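Bench notebook, finish trial, May

Picked this up again after Vusumuzi asked, for the third time, whether the new tabletop finish is any better than what we had. My answer going in was no. My answer now is "not enough to pay for," but I'll put down what we did so people can argue with it properly.

The finish is Grekar 621. Palesa got the sample can and the sheet that goes with it. The sheet promises a low-glare surface that won't change the color of pale wood. I've read a lot of sheets like that. Low glare compared with what? It doesn't say.

Prep was the usual. Sanded along the grain, wiped down, waited, wiped again. Two coats with a rag. Lerato wanted a third and I said no, the sheet says two, and if it needs three then the sheet is wrong and we should know that. Left it overnight under the rack.

Looked at it at 9:15 with the overheads on. To the hand it's smooth, I'll give it that. No dust nibs that I could find with a fingertip, which is more than I can say for the Bretmont we tried over the winter. Color is harder to judge. Lerato says it hasn't moved at all from the bare wood. I think it has gone a little toward honey, but we didn't keep a bare offcut from the same board, so neither of us can prove it. My fault. Next time cut the control piece first and write on the back of it.

Then the glare. Walk to the end of the bench, look back toward the light, and there's a pale stripe running on a slant across the middle with the grain nearly bleached out of it. Away from the stripe the grain comes back, tan and warm. 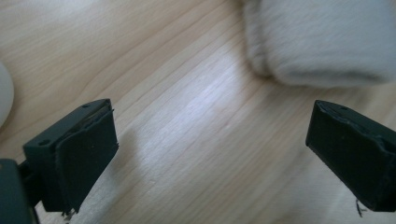
Glare: does it matter?

Khanyisile's view is that any finished top will shine if you stand in the right spot, and that I went looking for the spot. Fair. But people sit at these tables and read, and they don't choose where the lights are. If we tell Damico "low glare" and they put the table under a strip light, I know who gets the phone call.

She also thinks the sheen has a slightly blue cast. I see that too, and I'd put it down to the tubes before I blamed the finish. Worth checking by the window before anyone writes it up as a fault.

Cost. The quote came to 2,061 for the full batch. Vusumuzi says that's competitive. Competitive with something we haven't tested, as far as I can tell.

To do

Bare offcut from the same board, labeled.
Same board by the window, overheads off.
Water ring test, 30 minutes, cold glass. Then a hot mug.
Ask Aisling if there's any of the old oil left so we can put the two side by side.
Palesa to ask Grekar what they measured the glare against.

No order until the water ring is done. I've told Vusumuzi.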